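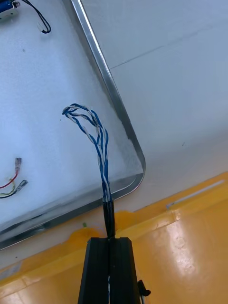 Sorting wire offcuts is the chore I wanted to give away first. At Trurnard we repair small control boxes, and at the end of a shift every bench has a tray of leftovers that must go into bins before the next person can start. A typical piece is a bundle of blue and white twisted pairs with a short black sleeve at one end, lying near crimped wires and other small parts, and it has to be picked up without taking half of the tray with it. I will show how I set up this job for an arm with two fingers, how I test it, and how you can judge if your own bench is ready for the same.

I write from a small shop in Clellesow. My colleague Meron Wako does the electrical part and I do the programs. We are not researchers. If you have an arm that can already move to a point and close its fingers, you know enough to follow.

## What the machine can do, and what it can't

People ask me if a machine can tidy a bench yet. My answer is that it can do one part of the tidying, if you choose the part. Moving a known kind of object from a tray to a bin is possible. Deciding whether a piece of cable is still useful is much harder, and in our shop a person still decides this. So before you program anything, write down the chore in small parts and mark which ones need a decision.

Our list looked like this:

- look at the tray and find a piece
- decide if it is scrap or stock
- take it at a good place
- lift it clear of the other pieces
- carry it over the edge of the tray
- lower it in the bin and let go

Meron marked the second line with a red pen. We left it to a human, who puts only scrap in the tray at the end of the day.

## Prepare the bench

1. **Fix the tray.** Put a strip of non-slip mat under it. If the tray moves by a finger's width, all your heights near the rim are wrong, and the arm will push it further with each try. We learned this on the first afternoon and spent a long time looking for an error in the code.

2. **Keep the pieces apart.** Wires love to hook each other. Spread them with your hand at first, and let them lie closer together only when the easy case works well. Crimped terminals are the worst for hooking, so I put those near the side, away from the piece I want to pick.

3. **Choose a bin with smooth walls.** A cable end can catch on a mesh basket or a cardboard flap. Glossy plastic is good for the wires but bad for the camera, as the window shows up in it as a pale patch. Teach the heights of the rim and the floor by touching them slowly with closed fingers, and write the numbers down. Do not trust the depth reading on a shiny wall. Then open the fingers over the floor of the bin and check that both have space on the outer side. 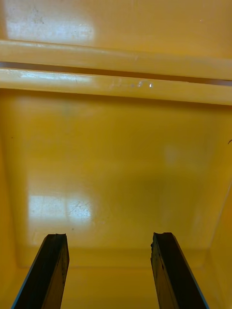
4. **Check the finger tips.** Wipe them with a dry cloth and feel the edges with your thumb. A rough tip can hold a thin strand after the fingers open, and then the piece comes back up with the arm. If you find a sharp edge, sand it lightly.

5. **Set the closing force low.** Start with the smallest force your controller accepts and go up in small steps. For twisted pairs you need less than you think. Too much force will flatten the insulation, which is not important for scrap, but you will want the same settings later for stock.

## Teach the pick

Take the bundle low, close to the sleeve, so that the wires are still together in a narrow group. If you take it in the middle, both ends hang and swing, and each one can touch something. When you hold it by the sleeved end, the free part stands up and bends over to one side, like a walking stick.

This bend is the main difficulty. A screw or a bottle has the same shape every time, but a cable has a new shape each time you touch it. I tried at first to describe the shape in the program and after 2 weeks I gave up. Now I only ask for the highest and the widest point of the bundle after the lift, and I treat everything inside as one soft box. The arm must keep this box away from walls and from the lamp.

Write the lift in this order:

1. Close the fingers and wait half a second.
2. Lift straight up, slowly, until the piece is above the rim of the tray.
3. Stop, and measure the box.
4. If the box is much wider than expected, a second piece is hanging on it. Go back down, open, and try again.
5. If it is fine, go sideways to the bin.

Do not combine steps 2 and 5 in one curved movement, even if it looks nicer. The loops are soft, but they will hook on a metal rim very easily, and they can pull other things across the tray.

## Teach the drop

Lowering into the bin seems the easy part, and I wrote it too quickly. The wire bends outside the line of the fingers, so the middle of the gripper is not the middle of the load. Move the target to the opposite side by half of the width you measured.

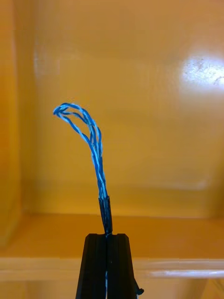

Go down until the sleeve is below the level of the rim, then open the fingers wide and wait again. After this, lift a little and look at the space between the fingers. A strand can stay there, pressed in the gap. If the camera still finds blue or white in the gap, close and open one more time. I allow 3 tries before the arm stops and calls a person with a beep.

## Measure it before you believe it

Run the job with somebody beside the stop button and keep a simple sheet: picked, carried, dropped, and whether a person had to help. Please write down the help also when it was very small. A friend at Rirkthorpe told me that his arm sorted parts alone all day, but he was pushing pieces back into place with a pencil and did not note it.

My target is 1000 picks on the sheet before I let the arm work with nobody at the bench. We are not there yet. For now it works while Meron does the paperwork at the next desk, and she is still faster when she puts down her pen and does it by hand.

## If it goes wrong

**The fingers close on air.** The height of the tray has changed, or the wire has rolled. Touch off the tray again before you change the program.

**The piece turns in the grip.** Hold the sleeve a bit deeper between the fingers. If that does not help, add a thin rubber pad.

**The camera sees a wire on the empty wall of the bin.** Look for reflections, scratches, and small hairs. Clean the bin, and take a new background picture at the same hour when you will run the job. Our bin looks very different at four in the afternoon.

**The arm picks well but is too slow.** Leave it slow until the sheet is good. Then make only the sideways move faster, and keep the lift and the drop as they are.

My settings file is called Abdella, and it sits in the shared folder with the blank sheet. Change the tray height first; it is set for our bench.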